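How a Moving Truck Gets Loaded

When a family moves to a new home, nearly everything they own has to fit inside a truck. The people who load it are called movers. This page explains the order they work in.

Step 1: The survey

Before moving day, a surveyor walks through each room and writes down what is there. The surveyor then estimates the volume of the load. Volume is the amount of space something takes up. In the United States, movers measure it in cubic feet. One cubic foot is a box one foot long, one foot wide and one foot high.

Suppose a house in Pundholm has 956 cubic feet of furniture and boxes. A truck that holds 1848 cubic feet will take the whole load in one trip. A truck that holds 697 cubic feet will not, so it would need to make two trips.

Step 2: Packing

Heavy things go in small boxes. Books and canned food are heavy for their size, and a large box full of them can be too heavy to lift or can break at the bottom. Light things, such as pillows and lampshades, go in large boxes.

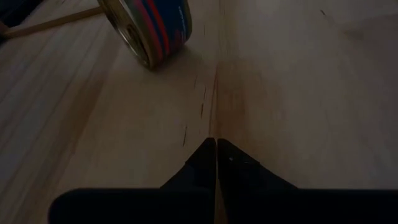

Each box is closed with tape and labeled with the name of a room. The label goes on the side, where it can still be read when boxes are stacked.

Step 3: Loading

Movers build the load in layers called tiers. A tier is like a wall that runs from one side of the truck to the other. The base of each tier is made of heavy, strong items such as dressers and washing machines. Boxes go in the middle. Light or oddly shaped items go on top.

The first tier stands against the front wall of the truck, behind the driver. Hema Iyengar, a crew leader at Winano in Pretbridge, checks each tier before the next one is started. If a tier can be rocked by hand, it is taken apart and built again.

Step 4: Tying down

Straps hold the tiers in place. They hook onto rails along the inside walls. When a truck brakes, the load tends to keep moving forward, and when it turns, the load tends to slide sideways. Straps and a tight fit both work against this.

Step 5: Weighing

Some moves are priced by weight. The truck is driven onto a large scale while empty, then again when full. The difference is the weight of the load. If the full truck weighs 3000 pounds more than the empty one, the load weighs 3000 pounds.

Words to know

Cubic foot: a unit of volume.
Surveyor: a person who measures the load before a move.
Tier: one layer of a load, built from floor to ceiling.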